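Your coffee cup does not want to talk to your customers

December 12, 2023

I went to another marketing breakfast last month. The muffins were good. The rest of it was a man from Drulteck telling a room of small business owners that packaging is "the last unconnected channel". 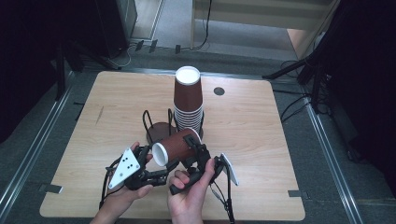

What they're selling this year

The pitch goes like this. You put a printed code or a cheap chip on something the customer already holds, like a takeaway cup, a shampoo bottle or a bag of dog biscuits. The customer taps it with a phone. You learn where they are, what time it is and what they bought, and you send them an offer. Drulteck calls this a conversation. I've had better ones with parking meters.

Trulanura does much the same thing with a nicer dashboard. Evura is the one with the colourful heat maps, and I'll admit I liked the heat maps until I asked what I'd do differently after looking at one. The rep said I'd "unlock moments". I asked which moments. He offered to follow up by email and I'm still waiting.

My own small test

Back in August I talked Delia Quiroga into trying it at her shop on Figueroa Street. She sells soap and candles and has a loyal crowd who'd buy from her if she kept the till in a tree. We put tap labels on 700 boxes of soap. The labels went to a page with a scent guide and a discount on the next order.

We got 23 taps. Delia reckons 9 of them were her sister. Of what was left, two people used the discount, and one of those was already at the counter with her wallet out.

Now, it's one shop and one product, and the labels were small. Octavio Durán, who did the design, still says they should have gone on the front with a bit of colour behind them, and he may be right. I'd still want to see a result from someone who isn't selling the labels before I spent more of Delia's money.

The numbers in the slides

Every deck has a big figure on the second page, usually connected things by some year far enough off that no one will check. I don't doubt there will be plenty of them. My fridge could be one already - I've never asked it. What I can't find is the step between "there are lots of these" and "therefore your candle shop needs a strategy".

Gisela Escobar left a comment on my last post saying I sound like the people who laughed at email newsletters. Fair enough. But newsletters were cheap, and you could tell within a week if anybody opened them. The Drulteck quote was for a 16 month contract.

Delia's spending the money on a better sign.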